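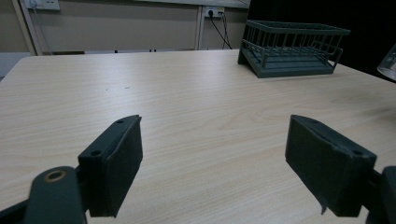

Teaching by hand in Felville

Mirjam Leemans holds the gripper the way you would hold a cordless drill. She squeezes, the two dark gray fingers close, and she lets them open again over the bare tabletop. At the back of the table is a plastic dish rack. For most of February her job was to put things into it and take them out again.

Leemans works for Ellside, a small company on the second floor of a former shoe warehouse. It is building software called Arain, meant to let a robot arm do kitchen chores it has been shown by a person. The showing is done with a handheld tool that has the same fingers as the arm and a camera looking out between them. Whatever the person does, the camera records, and the software learns from the recordings.

"You have to forget you have a wrist," Leemans says. "I can turn a plate over without thinking. The arm can get there too, but it may have to swing its elbow through the wall to do it."

Each recording starts with the gripper open and pointed at the rack. A good one lasts under a minute. The team set a target of 3,000 for the first round and had 1,392 when I visited. Almost 700 more had been thrown out, mostly for speed. People rush when they get bored, and a rushed motion is hard for the arm to copy.

Deming Gu, who runs the training side, came to Ellside from a firm where robots were taught by remote control. An operator sat at a desk with two levers and watched the arm on a screen. He still uses that method for corrections. When the arm gets stuck on a cup handle, he takes over, backs it out and lets it try again.

"Remote control gives you exactly what the robot can do," Gu says. "It's also slow, and your neck hurts by lunch. With the handheld you get more variety in an afternoon – different heights, different angles, different people."

The fingers are the part that wears. Gu has tried several coverings and keeps notes on each. The current supplier, Widia, sends replacements in boxes of 20, and he would like them to last longer than they do.

On the day I was there, the arm in the next room was working from the latest version of Arain. It picked up a bowl, paused over the rack for what felt like a long time, and set it down between the bars. The second bowl went in crooked. Gu wrote down the time, 3:40, and asked Leemans for another set of bowls, slower, coming in from the left.

She went back to the table and picked up the gripper.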